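Reviews > Robots & Automation > Teaching Tools

Traltora hand-held gripper pair: three weeks in
August 21, 2025 | by the Drirnwood bench blog
Print this page | E-mail this page

I've wanted a pair of these ever since I gave up on teaching by joystick back in July. With the Traltora set you hold a gripper in each hand, do the job yourself, and the recording is what the robot learns from. No arm to drag around, no lag! The pair cost me 500 dollars plus shipping from Ternport, and the box was on my doorstep before I'd cleared a space for it.

The finger pads are plain black blocks and I like them a lot. They pinch evenly, they come off without a fight, and after 192 recordings they still hold small stuff just fine (a bit scuffed, who cares).

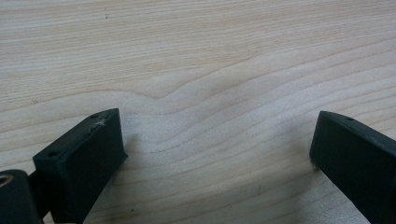 Both fingers open over the bare tabletop.

My test job was handling small packaging, and clear plastic was the part I dreaded. It's slippery, it flexes, and the wrist view can lose the edge in the glare. My first 84 tries were pretty sloppy, mostly me coming in too fast. Slow down near the rim and it gets so much better.
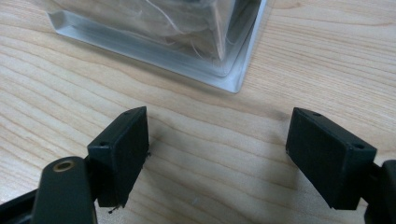
Two hands at once

I figured the second gripper would be a luxury, but now I'd hate to go back. One hand steadies, the other picks, and you stop thinking about it after a while. The cables are my big gripe. They hang off the grippers and tug at you whenever you reach, so give yourself plenty of room.
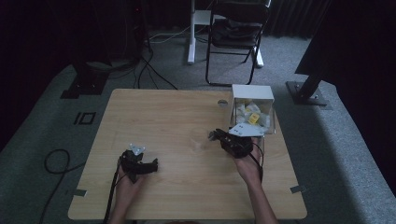 My wrists got tired before my patience did, so I take a break every 3 batches. I tried my old Mbwambo grippers again last night for comparison and they felt like salad tongs. The Traltora software is still clunky (why does it ask me to name every single take?), but I'm keeping the set. Four stars, and I'd give the fifth for a lighter cable.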